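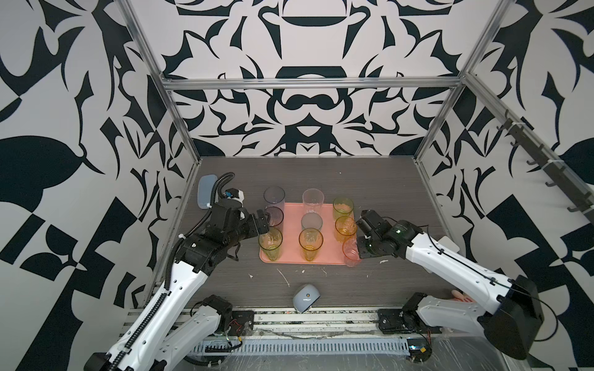
How to Practice the Bank Shot at Home

Many players in our club in Berirby want to copy the difficult fadeaway they see on television. I always tell them to start with the bank shot. It is easier to repeat, and you can train it alone in front of any hoop that has a square on the board.

What you need

One ball, a hoop with a backboard, and chalk or tape for the floor. I use a simple notebook also. Plan 34 minutes, with the warm-up included.

Step 1. Find the angle

Stand on the side of the basket, between the baseline and the free throw line, at 45 degrees to the board. Mark this spot. Make the same mark on the other side. Both marks should be nine feet from the hoop.

Step 2. Choose the target

Look at the top corner of the square that is nearest to you. Do not look at the rim. This feels strange in the first days, but your eyes must stay on the corner until the ball has left your hand.

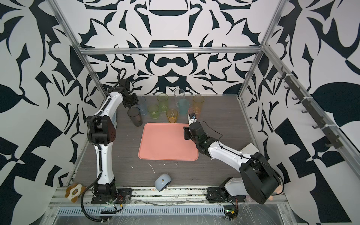 Two arms, one on each side.

Step 3. Shoot without jumping

Keep the elbow under the ball and finish with the wrist. Take 10 shots from the left mark, then 10 from the right. If the ball comes back too hard, give it more arc - less force alone will make it fall short.

Step 4. Add one dribble

Start two steps behind the mark, dribble once, stop on both feet and shoot. Rodel Umali, who coached me at Bautista, made us hold the last position until the ball touched the floor. I still do it.
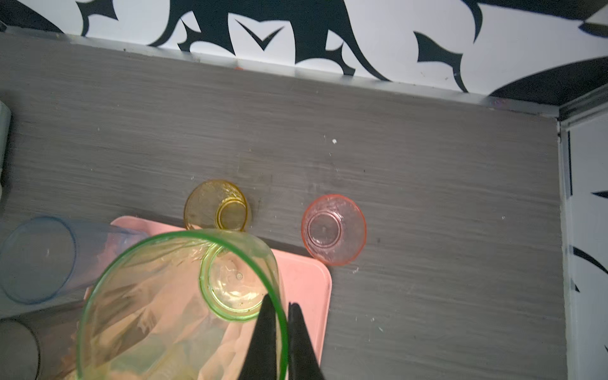

Two small cups, upside down.

Step 5. Write down the numbers

Count only the shots which touch the board first. In March I took 256 shots from the two marks and made 213. My left side was clearly weaker, so now I begin every session there.

When both sides are nearly equal, move each mark one step back and repeat from Step 3.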